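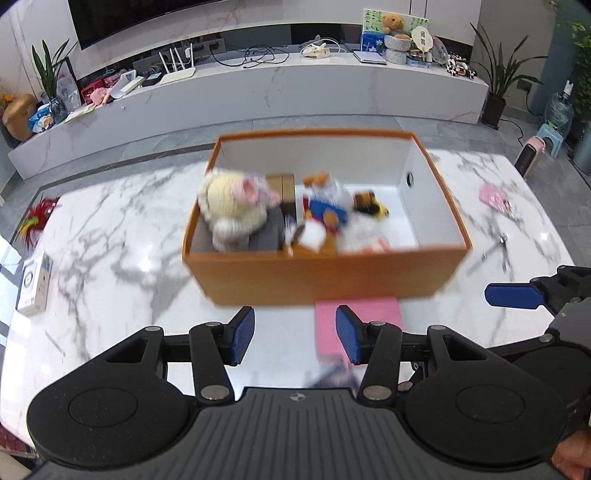 Toys in an orange box on the marble table.

OK so the Mokuvdale light rail was down again this morning and I have thoughts. Short thread, I'm on the replacement bus with nothing else to do

Train stopped between Henao and Drernness at what must have been the worst spot on the line. Doors shut, no announcement for 18 minutes. Then one that just said "signal check" and clicked off

We did get moving in the end - at walking speed, I swear a guy with a stroller was beating us - and they put everyone off at Drernness. Lovely platform. One bench!

The bus is the 115, by the way. The sign at the station says 118. The driver says the sign has been wrong since June and he's told them

Rastenis runs the signals now, they took over when the old contract ended. Their help page gave me case number 1767 and a form that wants my "preferred platform color". I picked green

Someone a few seats up says the new trains can't talk to the old signals past Henao, so they drop to slow mode every time. No idea if that's right but it would explain a lot of my mornings

Anyway if you're heading in from the east side, get off at Henao and walk. It's mostly downhill and there's a bakery

Update: bus is now also stopped. Will report back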